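4.2 Scene generation and the two-stage planner

It will help the reader, we think, if we say a little about how the scenes are put together before we come to the planner itself, as a good many of our early troubles began there. The Mumthorpe generator takes a room, sets down the large furniture and the arm, and then scatters small objects over whatever flat surfaces it finds. It has no notion of what belongs where, and we have grown rather fond of it for that. A planner that has only ever met tidy worktops tends to learn the tidiness, and comes unstuck the moment a tall thin thing stands close to the gripper. For the work reported in this paper we drew 500 layouts and kept 57 of them back for testing. 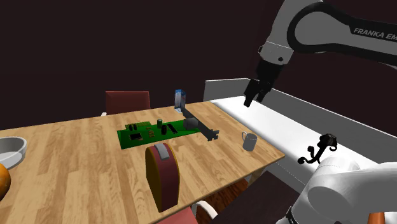
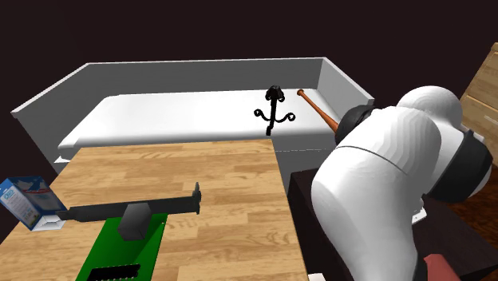 Figure 2. Two rendered views from the generator, each with a circuit board on the wooden table and a black object with curling arms elsewhere in the room.

By the Navarro planning group, Mumthorpe

The black object with the curling arms deserves a word, as it taught us more than anything else in the set. Our first collision checker wrapped every object in a single box, and for a mug or a carton this does perfectly well. Wrap a box round something with a thin stem and spreading arms, however, and most of what the box holds is air — the planner then steers politely round a great deal of nothing, and quite often gives up altogether. We therefore split such shapes into smaller convex pieces, with an upper limit of 17 for any one object, and let the checker look at the pieces only when the outer box has already been touched.

Planning then runs in 2 stages. The first, which we call Trillis, searches for a rough path using the outer boxes alone; the second takes that path and tightens it against the finer pieces, moving each waypoint a little at a time. Should the first stage find no path, we hand the whole query to the second and accept the longer wait.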